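# Sendia opens up its simulated workroom, and the demonstrations are piling up

A robot arm that has never touched a real table is getting a lot of practice. The team behind Sendia, a project at the software company Gosteck, has now gathered 1,429 demonstrations inside a computer-rendered room, every one of them meant for a system that learns by example.

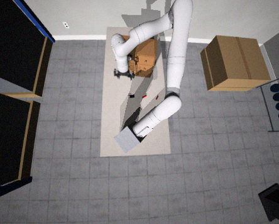 The idea is simple enough to explain over lunch. A person steers the simulated arm through a task, the software records each movement, and the learning system studies the results. Rosario Barbieri, who leads the project, can hardly sit still when she talks about it. "You move a box a few inches and suddenly you have a whole new problem to learn from," she said. "I love that part!"

Drawers are a favorite subject this spring. They look easy, but the gripper has to line up with a small knob before anything else can happen, and the operators have been trying it from many different starting poses.
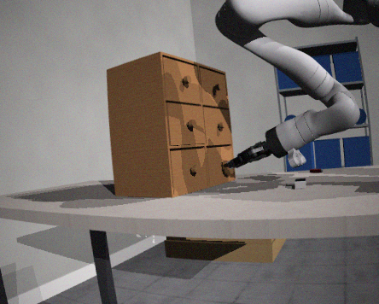 FLANICO, March — The drawer set alone now stands at 228 demonstrations, according to Senyo Ametepe, who checks the recordings before they go into the collection. He keeps the clumsy approaches too, as long as they are labeled, and says a second try is often the most useful thing an operator can record. 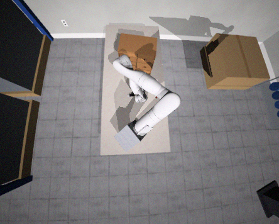 New operators start with 200 practice runs that are never added to the collection. Liudmyla Skoryk finished hers last month and has already moved on to box tasks — her pick for the most fun you can have with a gripper.

Next on the list are changes in lighting and new places for the objects. Gosteck plans to share the first part of the Sendia collection with outside labs this summer, along with the operators' notes.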